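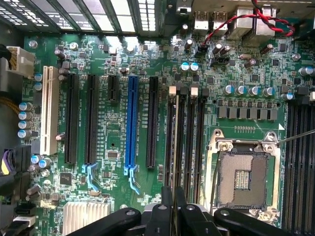
Robot gripper over an opened computer at the Odley site. The memory slots left of the processor socket are empty.

Minutes of the works meeting, Odley refurbishing hall, March
Start: 14.00
Present: day shift, late shift, two members of the works council, hall management, one technician from Mayrhofer
Excused: purchasing

1. Minutes of the last meeting
Accepted with one correction. Under point 4 it was written that the late shift "agrees" to the new break times. The late shift asks that this is changed to "has taken note of". Changed.

2. Dismantling cell, present state
Hall management reported on the first weeks with the Mayrhofer cell. The arm now takes out memory modules and cards from opened desktop computers. The covers are still opened by hand, and all cables which hang over the board are put to the side by hand before the case goes into the cell. In February the cell has worked on 496 computers. The order from Nollano is 300 computers per month, the rest were from our own stock.

The technician explained that boards with coloured slots and boards with only black slots need different settings. The operator must choose the board type at the screen. If the type is not in the list, the case goes back to the bench and is not tried in the cell.

The day shift remarked that the list is too short. Older boards with mixed slots come often from Nollano and nearly all of them go back. The technician will add further types and will send the new list before the next delivery.

3. Open processor sockets
There was a longer discussion. When the socket frame is standing up, the gold contacts are not protected, and a contact which is bent makes the board worthless for resale. The bench workers want that the plastic cap is put on before the case enters the cell. Hall management was of the opinion that this costs too much time. The works council supported the bench workers.

Decided: caps are put on for all boards marked for resale. Boards for recycling go without. Caps are to be ordered in two sizes.

4. Changes in the work places
At present 5 people work at the benches and two at the cell. Before the cell came, all 7 were at the benches. Several colleagues said that the work at the cell is easier for the hands but more tiring for the head, as one waits and watches and must then react quickly. One colleague finds it lonely, because at the bench one can talk.

It was proposed to change places after each break. The late shift would prefer to change daily. No agreement. Both ways will be tried in April, the day shift with the first, the late shift with the second.

The works council asked if places will be cut. Hall management answered that no contract will be ended this year on account of the cell. The works council wishes to have this in writing. Hall management will provide it.

The question of the wage group for cell operators was put back to the next meeting.

5. Drutedus
The Drutedus software counts the finished cases per hour and shows the number on the large screen. The day shift asked to remove the number, as visitors and also the other shift can read it. Decided: the number is shown only at the operator screen. It is not used for judging single persons. This will be added to the notice at the hall door.

6. Other matters
The light over bench 2 is flickering again. Reported to the building service already in January, to be reported once more.
Gloves in size S are missing.

Open tasks
Extended list of board types: Mayrhofer
Order for socket caps: purchasing
Written statement on work places: hall management
Change of Drutedus display: hall management together with Mayrhofer
Gloves: late shift

End: 15.20
Next meeting in April, same room.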